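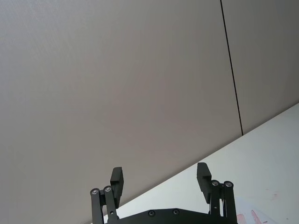 # 参观记录：Skusano 家务操作实验室

行程安排在十一月，上午九点半到，下午四点离开。接待方是 Skusano 的操作组，同行的有做商用洗碗设备的 Fluller 和做门店货架的 Wadudetti。我去之前带了一个问题：家务和店铺里的零活，眼下到底有多少能交给机器。下面按参观顺序记，个别数字是现场问到的，没有书面材料。

## 一、场地

实验室在二楼，分成 14 个工位，每个工位一台单臂，末端统一用二指平行夹爪，腕部装一个小相机。工位之间用浅灰色隔板分开。接待方解释，早期没有隔板，相机会拍到邻位的动作，策略训练出来以后换个背景就失灵，所以现在先把背景压到最简单，后期再逐步加杂物。这个做法有争议，后面讨论时 Fluller 的人提了反对意见。

机械臂是外购的，控制器和指垫自己做。指垫接触面带浅齿，夹布、夹塑料盒都用同一副，不换手。我问为什么不做快换，回答是换手动作本身会失败，而且家里没有地方放工具架。

## 二、擦桌子

第一个演示是擦台面。任务定义很窄：台面上有一处已干的污渍，抹布放在固定区域，机器取布、擦拭、放回。接待方给的成绩是连续 50 次里完成 32 次，完成的标准是由人看相机回传画面判断污渍是否还在。

我在旁边看了一个多小时，记下几点：

- 取布基本稳定。布平铺时夹爪从边缘推起一个褶再合拢，比直接下夹可靠。
- 擦拭轨迹是来回直线，覆盖没有问题，压力控制偏软。对水渍够用，对干掉的酱汁不够。
- 淡色污渍识别差。白台面上的浅红痕迹，光线一变就漏检，操作员要手动点选区域。
- 放回抹布时不会叠，只是松开。

失败大多出在“擦完了没有”的判断上，手臂运动反而很少出错。策略在污渍还剩一半时就停下，或者已经干净了还在擦。人擦桌子会换个角度侧着看反光，这台机器不会，腕部相机始终跟着夹爪走，靠近台面以后视野里只剩很小一块。接待方承认需要第二个视角，但固定相机在家庭环境里装不装得上，他们没有答案。

## 三、收拾碗碟

第二个演示是把沥水架上的碗放进柜子，用的是密胺碗，没有瓷碗。单个碗从抓取到放稳平均要 32 秒，这是接待方自己报的数。叠放的碗分不开，夹爪会一次夹起两个。玻璃杯不在演示范围内，我问了，回答是“在做”。

Fluller 的人对速度很在意。他们的客户是食堂，高峰时一名工人每小时要处理 900 件餐具，照现在的节拍差了一个数量级不止。接待方的看法是家庭不看节拍，夜里慢慢收也行。这话有一定道理，前提是夜里没有人守着也不出事，而当天每个工位旁边都坐着一名操作员，手放在急停附近。

## 四、叠毛巾

方巾可以叠，两折或三折，边对得不太齐，能接受。浴巾超出臂展，叠到一半要拖着走，拖的过程中前面叠好的边又散了。双臂方案据说在另一栋楼，没有开放参观。T 恤演示了两次，一次成功，一次领口翻进去了，机器没有察觉，继续叠完并判为成功。

这里和擦桌子是同一类毛病：动作做得出来，结果验不了。

## 五、货架补货

这部分由 Wadudetti 出题，搭了一组两层的货架，要求把盒装商品推到前排并补齐。硬纸盒表现最好，是全天唯一一项操作员没有插手的任务。软包装就不行，袋子夹起来会变形，放下后倒向一侧，后面的袋子跟着塌。标签朝向没有纳入评判，Wadudetti 表示门店不会接受这一点。

补货任务的好处是环境可以改。货架深度、商品间距、隔条都能按机器的需要重新设计，家里的厨房做不到。如果要排先后，我认为店铺后场会早于家庭。

## 六、讨论

下午用了一个小时座谈，主要分歧有两个。

1. 背景要不要压简单。Fluller 认为在干净隔板前练出来的成绩对现场没有参考价值，应当一开始就放在真实后厨里采数据。Skusano 坚持先排除变量。双方都没有拿出对比数据。
2. 失败怎么算。接待方把“操作员点选一次后完成”计入成功，Wadudetti 不同意，认为只要有人介入就应单列。我倾向后者。报成功率时不报介入次数，数字没法用来估人力。

另外问到 Hwang 的同类系统，接待方只说双方测试条件不同，不便比较。

维护成本也问了。指垫是易耗件，擦拭任务磨损最快，更换要松开连杆端部的螺钉，换完重新标定。标定目前要人做，用一张贴在台面上的标定板，一次一刻钟。这一项如果不能自动化，放到家里就意味着定期上门。

## 七、个人判断

硬质、规则、摆放固定的物件，机器已经可以搬，适合后场补货和分拣前的整理。擦拭类可以做到“擦过一遍”，做不到“擦干净”，需要人复核。布料限于小尺寸方形件。易碎件和叠放的餐具，近期不考虑。

我们部门如果要立项，建议从硬纸盒补货切入，验收指标里至少写三条：无人介入完成率、单件节拍、标定间隔。擦台面可以作为附带测试，污渍要包括浅色的和干透的，光照至少取两档。

待跟进：

- 向 Skusano 索取擦台面测试的逐次记录，重点看介入情况
- 确认指垫材料和单价
- 询问双臂工位何时可以参观
- 与 Wadudetti 对一下货架尺寸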